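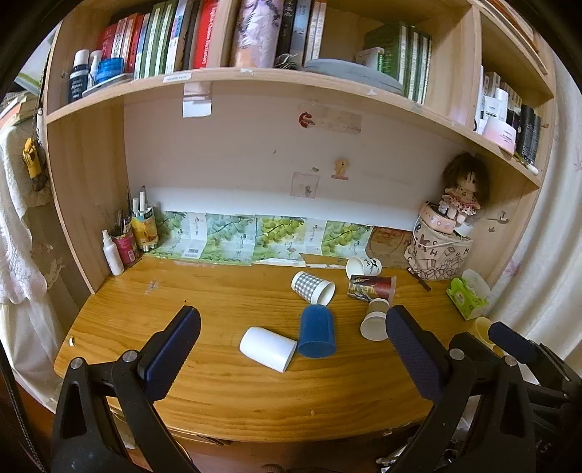 One of our reviewers asked, fairly bluntly, why a paper about household robots should spend a whole section on picking up cups, when factories have had arms picking up cups for decades. I like the question, and I spent longer on it than on anything else in the review.

**Figure 4.** A desk from the cup-tidying task, at the Zultunville site. Several of the cups are on their sides.

## 4.2 Cups on a desk

The short answer is that a factory knows its cup. The part arrives the same way up every time, on a surface somebody cleared for it, and if it doesn't, a light comes on and a person walks over. A desk at home gives you Figure 4. There's a white cup on its side with its open end touching a dark blue one that's upside down, there are paper cups with different prints on them, and behind all that there are propped-up sheets of paper, a tin of markers and a rag doll sitting over a fabric basket. The job is "put the cups away." You and I would do it while talking on the phone.

So what does the machine have to get right? First it has to decide what counts as a cup. A tin with paintbrushes in it is cup-shaped, and in our early runs the Gotetti planner was very keen on tins (it tipped one out in the first hour, brushes everywhere). We ended up adding a rule that anything holding something else gets left alone. I don't love that rule – it will fail the day somebody leaves a pencil in a mug – but it got us through the trials.

Then there's the grasp. A cup standing on its rim is the easy case: come down from above, close on the sides, lift. A cup on its side wants a different approach depending on where the opening points, and two cups in contact are worse again, because closing on one pushes the other. Paper cups add their own trouble. Squeeze as hard as you would for a ceramic mug and the wall folds, and then the cup won't nest with the others, which makes a mess of the stacking step later.

We ran 40 trials with the Gotetti planner and 40 with the Bagheri planner, on the same arm, with the cups dumped out fresh before each one. Both policies were trained on the same 3000 demonstrations, collected by people working at ordinary desks and counters in Zultunville. I'm not going to pretend the two planners are far apart. Bagheri was more patient with touching cups and would nudge one clear before closing on it. Gotetti was quicker when everything was spread out, and noticeably worse when it wasn't. Neither one was good at noticing a crushed cup, and both would cheerfully try to stack it anyway.

Where they really fell down was the back of the desk. A cup lying against the wall leaves no room for a finger behind it, and a shelf overhead takes away the straight-down approach. People just hook a fingertip into the opening and drag the cup forward. That move was in the demonstrations, but the policies hardly ever used it, and I don't have a good explanation yet. My guess is that the drag looks too much like a failed grasp during training. We plan to test that in October with the Bidar relabeling tool, which lets us mark slides as intentional.

Would I let either one loose on my own desk? For the cups at the front, sure, with me in the room. Timing is a separate problem. The arm stopped and replanned between nearly every pick, and in 2 of the trials it circled the same cup until we ended the run. We counted those as failures, along with any trial where something other than a cup got moved off its spot. That second criterion is strict, and we argued over it, but I'd be annoyed if a machine tidied my cups and knocked over my markers doing it, so it stayed in. Section 4.3 repeats the setup with a dish rack.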